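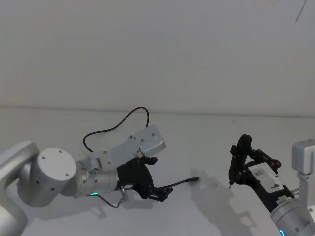

The first cable I ever threw away was one I needed the following week, and I have not thrown one away since. This is how a person comes to own a drawer that no longer closes. I have read the decorating magazines, and they like a plain white table against a bare white wall, which is fine until something has to be plugged in. Then you get a black cable going up in a big loop and coming down again, and against all that white your eye goes straight to it, however slim and tasteful everything else may be. You could put a Renaissance fresco on that wall and guests would still look at the cable.

I moved into my apartment in Plamilport with three boxes of cables. I am a renter with 840 square feet and one closet, so the cables had to earn their place, and one October I set aside a weekend to sort them.

The sorting took place on the kitchen table. The plan was simple: tip out a box, match each cable to the thing it belonged to, label it, coil it, and move on to a life of calm. I had bought a pack of 50 write-on tags from Thongdee, the hardware store at the bottom of my hill, where they also sold me a label pen I did not need and have since grown fond of.

The trouble with matching is that you have to know what the thing was. I had a charger for a phone I traded in. I had a cord for an electric razor that went to the dump in another state. I had a Vodon adapter, very heavy, clearly made by people who cared, and I have never owned anything by Vodon. I held it for a while. It seemed wrong to send it away without a hearing.

Then there are the black ones. Almost every cable made in my adult lifetime is black, with a black plug, and a metal tip that differs from its neighbor's by an amount visible only to jewelers. Lay two on a table and they look like one cable having second thoughts. You pick up an end and follow it with your finger, around the curve, under the other one, back out, and arrive at the end you started with. 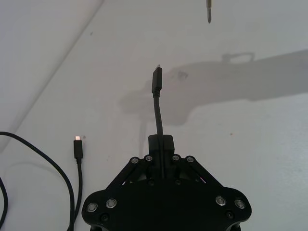 My first system was by length. It looked wonderful and told me nothing. My second was by connector, which meant buying a cheap magnifying glass and crouching over plugs like a man grading very small diamonds. The third system, the one I still use, is by room. If a cable was last useful in the kitchen, it lives in the kitchen. If I can't remember where it was last useful, it goes in a shoebox marked LATER, and the shoebox goes on top of the closet with the Vodon adapter sitting on it like a paperweight.

Coiling is its own education. For years I wrapped cables tightly around my hand and elbow, the way my family has always wrapped everything, including garden hoses and Christmas lights. A cable stored that way comes out in October shaped like an elbow and stays that way until spring. A loose coil, wide as a saucer, with one strip of fabric tape around it, behaves much better. I put the tag near the plug, on the thin part, where I can read it without undoing anything.

I did spend money once. Allberg makes a cable cabinet, a slim gray thing with shallow trays, and I wanted it badly until I reached the price, $656 before delivery. For that I could replace every cable in the house and still have enough left over for a decent lunch. I bought the lunch, and a set of drawer dividers.

The drawer closes now if you lean on it with a hip. The shoebox is full and I have started a second one, also marked LATER, with a different color lid. Last month the printer stopped talking to the computer and wanted a new cable, and I went to the tags, full of confidence, and found the right one under Kitchen.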